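Facilities Forum > Shared Workspaces > Desk Standards
Topic: Loose papers at the shared desks, Liem building

deskstandards_liem
Posted in October, 9:40 a.m.

The Liem building now has 79 shared desks in service. Following the autumn review, members are asked to comment on the proposed end-of-day procedure for loose papers before it is added to the workspace guidelines.

The draft reads as follows. All sheets are to be gathered, squared, stapled where they belong together, and placed in the shelving before the desk is released. Blank paper is to be returned to the supply tray. The keyboard and mouse remain on the desk. 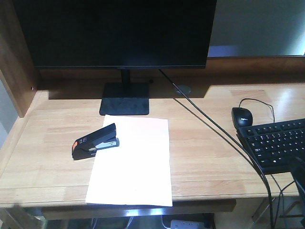 The principal question concerns staplers. Under the present guidelines, each desk keeps its own, and it is to be stored to the left of the monitor. In practice it travels with the paper. The black one with the orange accent is lying on its side across a blank sheet, mostly on the page with one end on the wood, and a member arriving at such a desk cannot tell whether the sheet is wanted. I would propose that staplers be returned to the base of the monitor at the close of each booking.

Comments are invited until the end of the month.

prudo_records
Reply 1

The records office supports the draft in general. We do not support stapling as a default. Documents sent to us for scanning must have every staple removed, and our last intake from the Lidach annex came to 1,000 sheets. A paper clip or a plain folder would serve the same purpose and would spare the originals.

northwing_admin
Reply 2

I must respectfully disagree with the previous reply. Clips come off in the shelving and the sets become mixed. Our section has stapled its handouts for 11 years without complaint.

I would ask instead that the shelving itself be addressed.
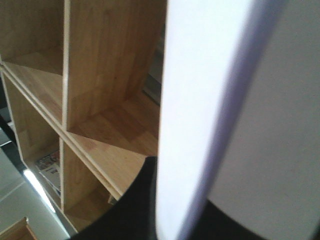
The guidelines assign the open cubbies to work in progress, with one compartment per team. They have no doors and no labels, and items are therefore left wherever there is room. A small stack of magazines or booklets is at the front corner of a lower cubby, in a space that any team might reasonably take for its own. Reading matter should have a designated compartment, preferably the lowest.

deskstandards_liem
Reply 3

Thank you both. Labels for the cubbies can be ordered through Hernel with the next stationery request. On the matter of staples, I suggest the following wording: "Sets intended for scanning are to be clipped. All other sets may be stapled once, in the upper left corner."

Members have also asked how single sheets should be treated.
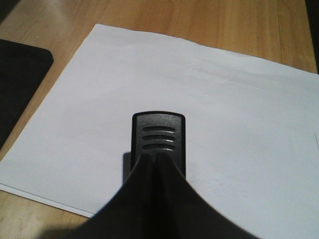 A single sheet is to be regarded as in use until the booking ends. After that time it may be moved to the supply tray if blank, or to the team's cubby if written on. It should not be placed face down under the keyboard, as was the custom on the second floor.

prudo_records
Reply 4

The revised wording is acceptable to this office. We request one addition: that sheets be squared on the desk before they are clipped. Uneven sets jam the feeder, and 105 jams were logged in the last quarter.

northwing_admin
Reply 5

I have no objection to squaring. I maintain my objection to clips and ask that it be recorded.

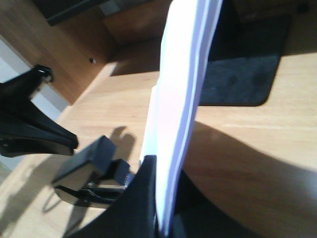 Sheets held together above a light wooden desk.

deskstandards_liem
Reply 6

The objection is recorded. The revised text will be posted in this topic for a second reading, with the cubby labels listed as a separate item.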